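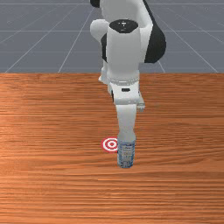
I think a simulator should be sold with its failures on the first page. Prekon does the opposite with Grallero, its training package for small robot workshops. The brochure speaks of "ready skills" and puts the price for one seat after it, as if the two things were the same kind of fact.

I must be fair. I have used Grallero since April, and for teaching it is good. A beginner can try a task such as moving a bottle onto a target and break nothing. My colleague Vesna Perić gave it to apprentices who had never touched an arm, and they understood approach height and grip in one afternoon. With our old manual this took much longer.

My complaint is with the word "ready". We ran one bottle task 137 times in the simulator and wrote down every miss. Then we repeated it on our own bench, with the same settings, and there the arm put down only 57 bottles correctly in the same number of attempts. A real bottle gives way when you squeeze it. The water moves. Our table is a little lower at one end, a thing I did not know before.

Prekon's support person, Lộc La, answered me politely that customers are expected to tune the grip force themselves. I accept this. But then the tuning is part of the product — it costs our hours — and the buyer should read about it before he pays, and not in a reply to a complaint.

Teresa Makowska, who keeps our budget, asked me whether we should renew. I told her yes, for 2 seats, for the apprentices only. For the bench work I would wait until Prekon publishes results from real tables, with the misses included.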